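Wrist camera only vs wrist plus overhead: our numbers on the lid task

Started by brindle_k

Posting this from the Urneck kitchen bench. One arm, small gripper, same counter all the way through.
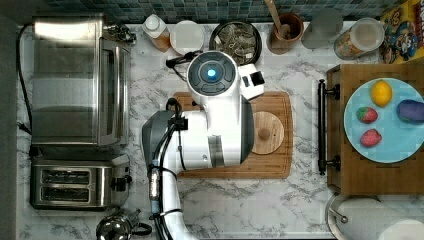
Marchal: Did you keep the training set the same size for both, or did the overhead policy get more data? The last three threads on this all fell down at that point.

brindle_k: Same size. 60 demonstrations, recorded once with both views running, then we trained one policy on the wrist view alone and one on both. So the arm motions in the data are identical. The task is to pick up the wooden lid by its knob and put it down on a marked spot.

Results over 60 trials each: with both views the arm got hold of the lid far more often. The gap was nearly all in the approach. Once the fingers were over the knob the two policies did much the same.

tallow: That's what I'd expect. The wrist view loses the lid when the arm starts too far off to one side. You aren't measuring how good the overhead view is, you're measuring how bad your start positions are for the other one.

brindle_k: Partly fair. We used 9 start poses and the lid was out of the wrist view in 4 of them. If I drop those four the gap shrinks a lot but doesn't close.

tallow: Then that ought to be in the first post. Anyone skimming will take away "add an overhead camera" and go and drill a hole in their ceiling.

Birthe Bisgaard: I don't agree with tallow here. A kitchen robot will start from awkward places. Leaving out the awkward starts gives you a tidy number for a job that doesn't exist. Report both, yes, but the full set is the one I'd put first.

I do have a different complaint. From overhead the arm hides a good part of the counter. Do you know how often the lid was covered at the moment of grasping? If it was covered most of the time then the overhead view is only helping early on, and you could switch it off after the approach.

brindle_k: I haven't gone through that properly. I tried blanking the overhead input for the last 2 seconds before the grasp and success didn't change much, but that was a handful of runs and I wouldn't lean on it.

Marchal: Blanking an input the policy was trained with is a bit rough. It may be coping with a black picture by luck. Train one with random dropout on the overhead view and try again.

brindle_k: Yes, that's the next run. It's queued behind somebody else's job on the shared machine.

oddsocket: Did you move the other stuff on the counter between trials? We had a policy at Skikville that looked very good until someone shifted the toaster. It had learned where the toaster was and worked everything out from that.

brindle_k: Small things got moved between trials, the appliances stayed put. So I can't rule it out.

tallow: I'd sort that before the dropout run. A fixed overhead camera and fixed appliances is exactly the set-up where that happens.

Birthe Bisgaard: Agreed on that one. Shift the appliances, keep the same nine starts, and don't retrain. It's an afternoon of trials and you'd learn more from it.

brindle_k: All right, appliances first. I'll post the per-start table in this thread as well, with the four bad ones marked.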